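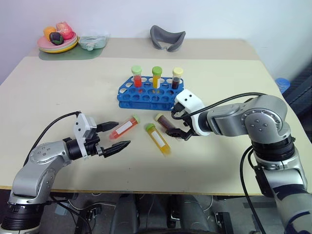

From: Francine Beaulieu
To: lab-bench list
Date: 9 August 2023
Subject: Re: [lab-bench] arms at the receiving bench, what happened to your people?

Hi Vasanthi, hi everybody,

I've been meaning to write this up since the spring and your message finally shamed me into it.

Vasanthi Mondal wrote:
> We're a small lab and management has been to see a two-arm setup for
> racking incoming tubes. The pitch was all throughput. What I want to
> know is what it did to the people who used to do it. Did anybody lose
> hours? Do your techs hate it? And does someone end up standing next
> to it all day anyway? I have to say something at our staff meeting
> and right now all I've got is the sales brochure.
>
> Also, do the arms cope with tubes just lying around any old way, or
> does a person have to line them up first? That would kind of defeat
> the point for us.
>
> Vasanthi

I'll do the last one first because it's quick. Ours picks them up lying down, at whatever angle they landed. You put the tubes on the table, you put a rack in the middle, and the two arms split it up between them, left arm takes the left side, right arm takes the right. They need some space between tubes. If you dump a whole bag in one heap it will dither over the heap, and you'll get annoyed and spread them out yourself with the back of your hand. We all do this now without thinking.

Some background for those who don't know us. Sundqvist is the receiving lab for a bunch of clinics, and we get 860 tubes on a normal day. There are nine of us in receiving. Before the arms, two people at a time stood at the bench racking by cap, checking labels and scanning, and we swapped every two hours. I did that for years and my right thumb will tell you all about it. The arms went in last December on the Girkora side of the building, and the scheduling software is from Nerow (more on them in a second, grrr).

So, hours. Nobody was let go, and I want to be fair and say that Jonas Gruber, our manager, put that in writing before the thing was even ordered. Ask for that! Get it in writing! But two evening shifts were not filled when people moved away, and if you'd asked me in January I would have said that was a cut with a nice hat on. I've softened a bit. The evening work really is smaller now. Still, one of those shifts paid a differential that a couple of folks were counting on, and that money is gone, so please bring that up at your meeting before somebody else has to find out from a pay stub.

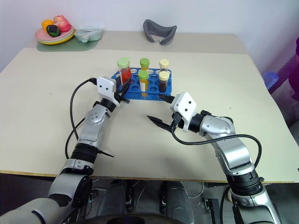 Do we hate it? Depends on who you ask and what time it is. It's slower than a good tech, let me say that plainly. Eun-seong Nam can rack 100 tubes and be back with her coffee while the arms are still going. What it's good for is the long dull stretch in the afternoon, when we used to make mistakes. We timed an overnight batch of 295 and nobody had to be at the bench for most of it, which meant Eun-seong could chase down missing paperwork on the phone with the clinics. She likes that part of the job better. Dragica does not. Dragica Golob came to lab work specifically to NOT talk on the phone, and now she's on it half the morning. That was the change I didn't see coming – the bench was the quiet job, and for some people the quiet job was the good one.

As for standing next to it, yes, for the first two months somebody did, all day, and it was awful. Worse than racking. You're just watching and waiting for it to do something dumb. We finally got a rule that whoever has the arms also has the recheck pile, so there's something for your hands to do. The big tubes still get a second look from a person, every one, and so does anything where the label is facing down in the rack and has to be turned.

My one real gripe is the Nerow schedule. It assumes that a bench with arms on it needs zero people, so every Monday-type rush it sends us all elsewhere, and then Jonas has to move us back by hand. We've asked them to fix it. The Barkov people (they do our centrifuges) had the same trouble with them, I hear.

If your management will spring for it, come and spend a morning here before you decide anything. Talk to the techs without the boss in the room. Dragica will give you an earful and she'll be right on most of it.

Francine
Receiving, Sundqvist

Recent on this list
Re: pale yellow caps, who is still using them?
Barkov centrifuge lid sensor, again
Thumb splints that fit under gloves
Nerow shift export to a spreadsheet
Swap: evening receiving for early morning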